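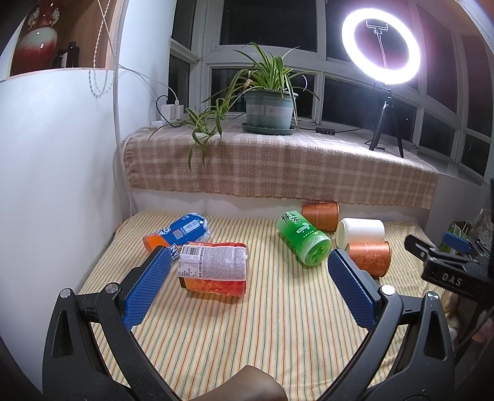
Where do empty bottles and cups go when a room is being turned over? Into the bag on the cart before any bedding is touched, bottles and cups kept apart, caps left on.

House meeting, Provberg guest rooms – minutes, September

Started late, 3 pm, in the breakfast room. Last minutes agreed, no changes. Laundry contract moved to the end as the quote wasn't printed.

1. Bottles and cups left in rooms

Most of the meeting went on this. Drink bottles and paper cups on beds, on sills, behind the heater. Morning shift says it is worse since the vending machine went in on the second floor. Evening shift says it was always like that and the machine just makes it visible. Not settled.

Agreed:
Bed gets cleared first. Everything lying on the cover comes off before the cover is pulled. Two mattress pads went to the wash last month with tea on them, one did not come clean.
Check each bottle for liquid. Green tea is the worst one for stains on the striped covers, the cream ground shows everything. Anything left in it goes down the bathroom sink, not the toilet.
Full and unopened drinks are guest property. Leave on the desk if the guest is staying on. If checked out, front desk shelf for 3 days with the room number on a sticker.
Paper cups go in general trash for now. Zikska will not take them with paper, they say it's the lining. Somebody to ask again in writing.
Labels stay on bottles. Question came up whether the wrapper has to be peeled off – Zikska's sheet says no need, but the sheet is old. Check.

Raised: can we put a second bin in each room. Cost was the objection, also space, the small rooms have nowhere but under the desk. Try it in 6 rooms first and look again next meeting. Prefer the rooms at the back, longer stays there.

Raised: a small tray by the bed so people have somewhere to set a cup down. Liked by most. Zamani has plain ones in the catalog, ask for a sample. No glass.

2. Striped covers

Colors holding up ok, orange line has faded a little on the oldest ones, gray and green fine. Do not mix old and new on the two beds in a twin, a guest mentioned it.

Wash at the lower setting. Hot wash shrank one and it no longer covers the foot of the mattress. That one is now the ironing table cover, pls don't put it back in the linen closet.

Stains: cold water strait away, then soap, then the machine. Do not rub. If it's still there after two washes it goes in the box marked for cutting up. Box is nearly full, needs emptying.

New order from Nastosley – wait. Price went up and we have enough to get through winter if the laundry comes back on time. Discussed going to a darker cover instead. Split on this. For: hides tea. Against: hides tea, and then it goes on the next guest's bed. Left open.

3. Supplies

Clear trash bags running low. Budget left for the quarter is 400, to cover bags, gloves and soap. The better gloves cost more but last the week, get those. Sponges – enough.

Cart on the upper floor pulls to the left, wheel is bent. Use the other one or lift it over the door strip. Repair asked for in July and again today.

4. Laundry contract

Quote found. Higher than last year, pick-up twice a week instead of three times. Covers would need to sit longer in the closet and it's already tight. Ask if they will do a third pick-up in the busy months only. No decision until they answer.

5. Other

Vending machine: ask the owner if they would put a bottle bin next to it. Should of been in the agreement to begin with.

Window latch in the end room still sticks.

Fridge in the staff kitchen to be cleared every evening, unmarked food goes out.

To do before next time:
Write to Zikska re cups and labels – front desk
Tray sample from Zamani – front desk
Second bins placed – morning shift
Box of old covers emptied, rags cut – evening shift
Laundry pick-up question – office

Closed 4.20 pm. Next meeting same room, time to go up on the board.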